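Chapter 7
Paper Weight, Page Counts and Other Claims on the Cover

Pick up any notebook in a shop and turn it over. The back will tell you how many sheets it holds, what size they are, and very often that the paper is "premium." The first two statements can be checked. The third can't, and this chapter is mostly concerned with telling the two sorts apart.

Start with the count. A pad marked 200 pages holds 100 sheets, provided the maker counts both sides. Some do and some don't. Others count the covers. In the sales sheets collected for this course by Fadwa Abou Zeid, one supplier, Trovura, used "pages" and "sheets" for the same pad in the same paragraph. When Pantelis Raptis wrote to ask which was meant, he was sent a new catalog with the same paragraph in it.

Multipacks make matters worse. A pack of 16 notebooks at a low price looks like a bargain until the size of each book is worked out, and the size is often printed only on the inside of the wrapper. Buyers for schools and offices should work out the cost of a single sheet before comparing anything. It takes two minutes and a pencil.

Weight is the next claim. Paper weight in most of the world is given in grams per square meter. A heavier sheet is usually thicker, and people take thickness as a sign that ink won't show through. Sometimes it won't. But show-through also depends on how the sheet is filled and how its surface is treated, and neither of those appears on the label. Brahim Nasr, who bought for the Benjelloun shops for many years, kept a drawer of heavy, handsome paper that bled under any fountain pen he tried. He was fond of showing it to salesmen.

Then come the words with no number attached: smooth, executive, professional, student grade. Student grade is an especially odd one. Flindico sold a student notebook and an office notebook for several seasons, each with 128 pages and the same ruling, and the chief difference a buyer could find was the color of the elastic band. The office version cost more. It may have been better in some way the label left out, but a label that leaves out the reason for a higher price hasn't given you one.

None of this means that cheap paper is as good as costly paper. It often isn't. The point is a smaller one, and it will come up again in Chapter 8 when we get to Mivurent's refill scheme: a claim you have no means of testing should not change what you are willing to pay.

Before reading on, find three notebooks from different makers. Copy out every claim on the covers, word for word, and mark the ones you could check with a ruler, a kitchen scale or a pen. Keep the list. Section 7.1 begins with it.
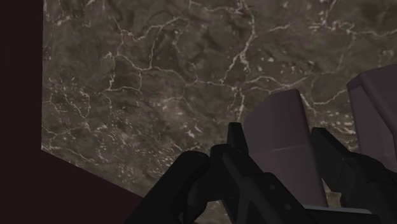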